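Progress report to the program manager
Review of the Tritik household simulation kit
Sep 20, 2023

Work covered in this period

The grant pays for one year's license of Tritik, the simulation kit sold by Zindari, and for the staff time to find out if it can stand in for part of our bench testing. The license is in place and the kit runs on our own machines. We took the standard package, with the arm model, the room library and the recorder, and left out the paid support plan.

Setup was slower than the vendor's guide suggests. The installer expects an older graphics driver than the one we use, and the first room would not load until we rolled it back. Zindari answered our ticket and has since corrected the guide.

Most of the period went into the bathroom room, which we picked for its tight space and awkward surfaces. The task we wrote for it uses a flat board, and the wrist view is the one we rely on to judge a grasp, with the fingers on either side of the board.
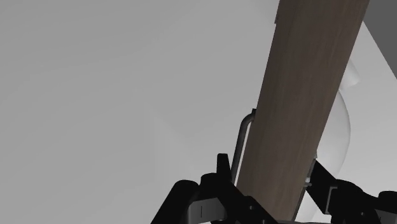
Results so far

We planned 4000 runs on the bathroom task and have finished 2196. The remainder will be done by the end of November if the machines stay free. Each batch is 1000 runs, and we go through 200 from each batch by hand to check that the kit's own pass or fail mark is right. It mostly is. The errors we found were passes given too early, before the board had settled.

Flat, rigid items are handled well. Clear containers are harder to judge, as they are rendered very pale and fade into light backgrounds in the wrist view. We have asked Zindari for a material setting with a stronger outline.

The room view is better for seeing how much space the arm has. With the toilet, the tank and three brick walls close by, a path that is fine in an open room can bring the elbow too near a wall – the planner does not warn of this until the run has started.

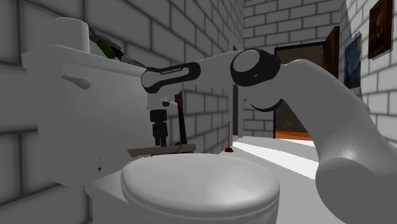

We now check clearances in a short trial before each batch, and this has cut the number of wasted runs. The trial script is ours and can be shared with other teams on the program.

Comparison with Luleo

The proposal promised a second product for comparison. Luleo is cheaper and loads faster, but its rooms are sparse and its contact model lets thin items slip through the fingers. We stopped after one batch and do not plan to return to it.

Spending and next steps

Spending is on plan. The machine rental from Carrasco came in slightly under the quote, and we would like to move the difference to staff time. Please confirm that this is allowed.

The kitchen room is next. The final report, with our recommendation on renewing the license, will reach you in December.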